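Re: [sarnwood-data] Sink station – how many episodes?

On 12 Oct 2021 the Coetzee group wrote:

> Do you need more faucet episodes from us, or is 167 enough for Nulik?

Not enough – we want 500 by November.
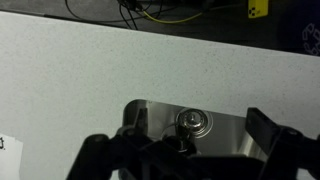 Keep the wrist camera recording for the whole episode, including failed grasps. Eklow drops any file with a gap in it.

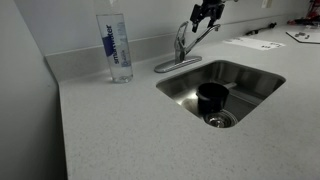

*Side view, gripper above the faucet, pan in the sink.*

Move the pan a little between episodes. Leave the bottle where it is until the first 500 are in.
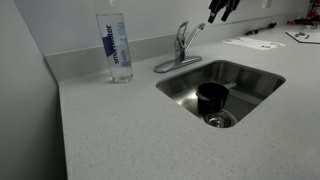
Can two operators share one session?
Start a new session for each operator, so the logs stay separate.

Please label grasp episodes `faucet` – the old `tap` label no longer loads.

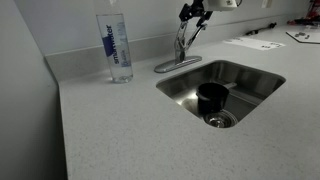

*Gripper on the faucet, same station.*

Uploads go to the Sarnwood server as before.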